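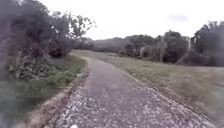 4. Open-day demonstration

4.1 Route and conditions

The path-following behaviour was shown to visitors at the Plemora open day on 26th January, on a paved path beside open grassland at Avalau. The rover was the Wakow platform used in the bench tests of Section 3, with the same controller and no change to the gains. Each run covered 200 m and was started by hand. Sobia Kazmi held the stop switch and walked behind the rover; Soledad Espinoza kept the log and spoke to the visitors, who were asked to stay behind the start line.

The route was chosen for its edges. Where the path bends left towards the trees (Fig. 2), the surface is strewn with pale gravel chips, and on the right gravel and soil spill over into the grass. The edge finder in Section 2 assumes a clear change in brightness between path and verge. A surface of this kind weakens that assumption, and we expected the width estimate to drift on the bend.

Figure 2. Part of the demonstration route, with the path bending left and open grass to the right.

4.2 Runs

The rover made 19 runs. In 2 of these the stop switch was pressed, both times on the bend, when the planned line moved on to the left verge. The remaining runs were completed without help. Speed was held at 40 cm/s throughout – slower than the platform allows, but a comfortable pace for visitors who wished to watch the planner output on the tablet.

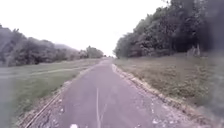 On straight parts of the route the planner could also draw on painted markings. It gives these a low weight, as a faint line may split or fade, and a second streak lying at an angle to the first can pull the heading estimate to one side. The weight was left at the value set during the Paredes trials in June. Runs on which the line was lost for longer than the time limit fell back on the edge finder alone, and are marked as such in the log.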